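# Taking a Desktop Apart and Putting It Back: Bench Gallery

This page goes with our write-up on learned disassembly and reassembly of desktop computers. The write-up has the tables and the training details. The gallery is for readers who want to see the bench and get a sense of how tight the work is inside a real case.

The project is called Dovhaniuk, after the village where the first planning meeting was held. It asks a narrow question: can one policy, trained only on demonstrations by human operators, handle parts inside a computer tower without a CAD model of the tower? Earlier work from our lab, under the name Pridby, used a CAD model for every part and a separate script for every motion. It worked well on the one case it was written for and failed on the next one we bought.

Tymofii Pylypenko built the bench and the fixtures. Margarida Moreira trained the policies and ran the evaluation. Questions about either half can go straight to them.

Last updated 18 May 2019.

## Reaching into the case

The tower lies on its side with the panel off, so all the reaching is done from above. The gripper has two parallel fingers, and it has to go down past the walls of the case before it can close on anything. There is a camera mounted at the wrist, to one side of the gripper.
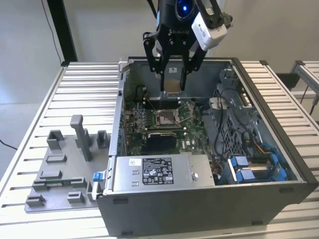

Most of the difficulty is in the last bit of travel. A person taking a part out of a computer will wiggle it, feel that one side is loose, and pull on the other. The operators did the same thing through the controls, and the policy picked some of it up. We never labeled the wiggle or gave it a reward. It is present in the demonstrations, and the policy copies it at about the right moments, though it also copies it at times when the part is already free.

The training set has 885 demonstrations. Each one covers a single move: go to a part, grip it, carry it, set it down. We did not train on whole teardowns. Long demonstrations were tried in the first few weeks and the operators got tired, which showed up as long pauses over the case. The policy learned the pauses too.

Loose cables were the other thing we had to decide about. The Pridby setup tied all of them back before every run. For Dovhaniuk we left them where they fell, on the grounds that nobody opening an old office machine will find them tied back. That choice cost us some success rate early on. Margarida got most of it back by adding demonstrations in which the operator goes around a cable and comes in at the part from the far side.

## The fixture beside the case

Parts need a known place to go. We use a printed gray fixture next to the tower, with holders and slots at different heights, and Tymofii has redrawn it many times. The early versions had slots cut close to the size of the part. They looked tidy and were hard to hit, and a part that landed on the rim would stay there at an angle until someone reset it. The current version has more room around each slot.

The plate is drawn in sections so that one holder can be changed without printing the whole thing again. Files were prepared with Vorketti, our in-house slicing and layout tool, and the same layout file gives the evaluation script its list of target positions. Keeping the two in one file sounds minor, but before that we lost most of a week to a holder that had been moved in the print and left alone in the script.

The operators asked for the tall post. They said it gave them something to judge depth by when working from the camera view, and demonstrations recorded after it was added are smoother than the ones before. We have not tested this properly, so please read it as an impression.
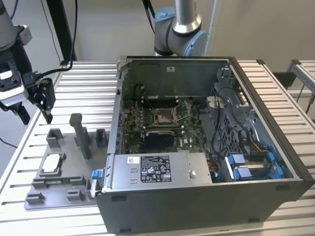 ## What we measured

The evaluation used 165 trials, split across removal and placement. A trial counts as a success if the part ends up seated in its target within 30 seconds and no one touches the bench. A part that is dropped and picked up again inside the time limit still counts. We went back and forth on that rule and kept it, as recovery is one of the things we hoped to see.

Results in short form:

- Removal is the stronger half. Once the grip is good, the part nearly always makes it out of the case.
- Placement into the open slots works well. Placement into the upright holders is less steady and depends a lot on how the part was gripped.
- Putting a part back into the case is the weakest. The policy gets the part over the right spot and then pushes before it is lined up.
- Changing the wall behind the bench made no difference that we could measure. Changing the height of the case by a small amount did.

All the numbers are in the second table of the write-up, with the failed trials sorted by type.

## Second site

We repeated a small part of the study at Rargate, where the bench is similar but the towers come from a different supplier. With no new demonstrations the policy located the parts but closed the fingers too early. After over 2 hours of added demonstrations on the new towers, removal came close to our own figures. Placement did not improve by the same amount – we think the fixture there sits slightly lower, and we are checking that now.

## Files and reuse

The fixture drawings and the evaluation script are in the project folder, along with a bench sheet giving the spacing we used between the fixture and the case. Start with the bench sheet if you plan to build one. The demonstrations will follow once the naming has been cleaned up. If you print the fixture, use the drawing marked "current" – the older drawings are kept only so the early results can be repeated.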